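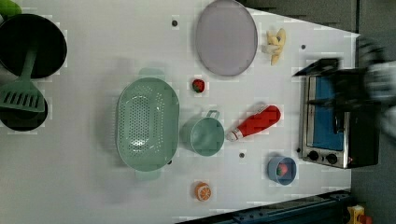 Segundo Shabnam Virk, o braço devia ter parado assim que perdeu a referência de posição, e o fato de ter continuado a descer é a parte da ocorrência que mais interessa a quem opera a mesma configuração. A observação foi enviada por escrito à Barkach logo após a divulgação do aviso preliminar e motivou a publicação do presente comunicado, com informação técnica mais completa.

Barkach suspende modo contínuo da célula de mesa Drindus após falha de parada

20 de junho de 2021

A Barkach comunica a suspensão temporária do modo contínuo de operação nas células de manipulação de mesa Drindus equipadas com o controlador Gandum. A medida decorre de uma falha identificada durante ensaios internos com utensílios de cozinha, alimentos de brinquedo e um forno elétrico de bancada. Não houve feridos. Os danos materiais limitaram-se a um dedo da garra e ao revestimento de um puxador.

O modo passo a passo, com confirmação do operador a cada movimento, permanece autorizado.

Descrição da ocorrência

A tarefa em ensaio consistia em aproximar a garra do forno pela parte superior, descer até a altura da porta, abri-la e depositar no interior um objeto retirado da mesa. O ciclo é executado sem intervenção humana e repetido com os objetos em posições diferentes.

No ciclo 171 da série, a leitura do codificador da quarta junta foi interrompida durante a descida. O controlador registrou a perda de sinal e emitiu o alarme correspondente. O comando de parada, porém, foi colocado na fila de movimentos em vez de interrompê-la, e o braço concluiu o trecho já planejado antes de travar. O contato com o forno ocorreu nesse intervalo. O operador acionou a parada de emergência, que cortou a alimentação dos motores conforme especificado.

A série previa 1.000 ciclos e foi encerrada nesse ponto. Os ciclos anteriores foram revistos a partir dos registros do controlador, e em 3 deles foi encontrada perda de sinal de duração inferior ao limiar de alarme, sem desvio mensurável da trajetória.

Causa

A análise separou duas causas independentes.

A primeira é mecânica. O cabo do codificador, na versão fornecida desde março, passa por uma presilha fixada no antebraço. Com o braço estendido sobre objetos altos, caso do forno, a presilha impõe ao cabo uma curvatura menor que a admitida pelo fabricante do conector. A flexão repetida afrouxa o contato.

A segunda é de software. Na versão atual do Gandum, alarmes de sensor são tratados com prioridade inferior à dos segmentos de trajetória já enviados ao acionamento. O comportamento foi introduzido para reduzir paradas indevidas causadas por ruído elétrico. A revisão de projeto não considerou a hipótese de perda total de sinal durante movimento descendente.

O circuito físico de parada de emergência não depende do controlador e não foi afetado.

Equipamentos abrangidos

A suspensão aplica-se a 70 células, todas com a presilha de antebraço e a versão atual do controlador. As células com cabo interno não apresentam a primeira causa, mas devem receber a atualização de software quando disponível. Os clientes abrangidos foram notificados individualmente, com indicação do número de série.

Medidas imediatas

Até nova comunicação, os operadores devem desativar o modo contínuo no menu de segurança e bloquear a opção com a senha de supervisor. A velocidade de descida deve ser limitada ao valor mínimo do perfil de ensaio. A presilha pode ser retirada com o braço desenergizado, e o cabo deve então ser preso apenas nos dois pontos originais do antebraço.

Fornos e outros aparelhos usados como objeto de ensaio devem permanecer desligados da tomada. A zona de alcance do braço deve ficar livre de pessoas também durante o modo passo a passo. Recomenda-se manter a botoeira de emergência ao alcance da mão do operador, do lado oposto ao do braço.

Não se deve tentar reproduzir a falha. Registros de alarme do tipo perda de sinal, mesmo isolados e sem consequência, devem ser enviados à assistência técnica com o arquivo completo do ciclo.

Correção

A Barkach prepara uma nova versão do Gandum em que a perda de sinal de qualquer codificador esvazia a fila de movimentos e aciona os freios. A alteração está em verificação na bancada da Bélanger, responsável pela avaliação externa, que recebeu os registros completos da série e o cabo retirado da célula.

A presilha será substituída por uma guia de raio fixo, sem custo para o cliente. O prazo de entrega será informado depois de concluída a avaliação. O modo contínuo só voltará a ser autorizado com as duas correções instaladas e após teste de parada em cada célula.

“O alarme foi gerado no instante correto e tratado na ordem errada”, afirma Daniyal Soomro, responsável pela segurança funcional na Barkach. “A prioridade de parada tinha sido alterada por um motivo válido, o ruído, mas a alteração foi aprovada sem ensaio de perda total. Esse ensaio passa a ser obrigatório para qualquer mudança no tratamento de alarmes.”

Em relação ao aviso preliminar, a empresa retifica um ponto: o texto inicial mencionava parada imediata do braço. O termo correto é parada ao fim do segmento.

Os pedidos de informação técnica devem indicar o número de série da célula, a versão do controlador e o tipo de passagem de cabo. Pedidos de imprensa são atendidos pelo serviço de comunicação da Barkach.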